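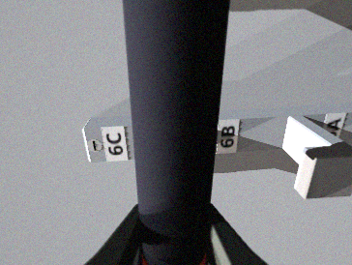
MINUTES OF THE MARCH 2019 MEETING
Clornport Laboratory Users' Group

Held in the upstairs seminar room, the downstairs one being full of chairs.

1. Opening and apologies

The chair opened the meeting eight minutes late and noted that this was an improvement. Apologies were received from the Wadomham branch, whose apology did not give a reason. A quorum was present once the person looking for the washroom came back.

2. Minutes of the January meeting

Accepted with one correction. Under "Kettle", for "resolved" read "discussed".

3. Report on the visit to Van Damme

The secretary reported on the group's visit to the Van Damme demonstration centre at Wadomham. 11 members travelled. The bus left on time, to the annoyance of those who had counted on it not doing so.

The morning was a talk. It had 44 slides, several of them on the history of the firm's logo, and the speaker apologised for running short. Members who had asked for a printed handout in January were given a tote bag.

The main demonstration was of Grostari, the firm's program for rehearsing rack-handling jobs in simulation before any real arm is let near them. The simulated arm was shown at work from a viewpoint close in behind it, looking past the gripper to a long grey rack with its positions labelled along the front. 6C and 6B could be read without trouble, printed sideways. The members in the back row tilted their heads to the left, then to the right, and a short disagreement followed as to which was correct.

The host explained that a job is run in Grostari as often as anyone likes, and that nothing gets broken. One member said that the same was true of thinking about it at home. The host took this well.

Points noted by members during the demonstration:

-- The labels run C, B, A from left to right when seen from the arm's side. Our own racks at Clornport run the other way, except the one by the window, which was relabelled by somebody in a hurry. The host said the order could be set to anything. He was asked whether it could be set to "both" and moved on to the next question.

-- From that viewpoint the arm hides the middle of the rack. Several members wanted to see what was going on behind it. The host said the view can be moved, and moved it, and it took a while to move it back.

-- The shadows were admired. It was asked whether they did anything. They do not, but the host said customers like them.

-- The rack and bench in the simulation are pale grey and very clean. It was felt that a fair test for our purposes would include a coffee ring and a pen with no lid.

Lunch was sandwiches. The egg went first.

In the afternoon members were allowed to drive the simulated arm themselves, in turns of 10 minutes. Results varied. One member parked the gripper inside the bench and was congratulated on finding something the firm had not tried. Another spent the whole turn reading the settings menu and described it as the best part of the day. The secretary's own turn is not minuted.

Asked about price, the host gave a range. The secretary wrote it down and has since checked that the decimal point was in the right place. It was.

4. Discussion arising

There was general agreement that the visit had been worthwhile and less agreement about what for. Some members thought rehearsing in simulation would save us the cost of bent fingers on the real gripper, of which there is now a drawerful. Others pointed out that we would still have to measure our own racks properly to build the model, and that if we had ever measured our racks properly the drawer would be emptier.

A trial licence was proposed. It was proposed again, with different wording, by somebody who had been on the phone.

Agreed: to ask Van Damme for a trial of Grostari, to be used on one rack only -- the one by the window.

Agreed: that the rack by the window be relabelled first.

Not agreed: which way round.

5. Return visit

Van Damme have asked to come and see our lab. Members looked at one another. The secretary is to reply warmly and suggest a time after the painting is done. It was asked what painting. The chair said there would be some.

6. Kettle

Discussed.

7. Any other business

The tote bags are surplus. Anyone wanting a second one should take it from the pile beside the coat rack before the cleaners do.

A member asked whether future visits could be somewhere with a beach. Noted.

8. Next meeting

Same room, unless the chairs have been moved.

Actions

Secretary: write to Van Damme about the trial, and separately about the return visit. Two letters, please.

Chair: find out about painting.

All: decide which way the letters go.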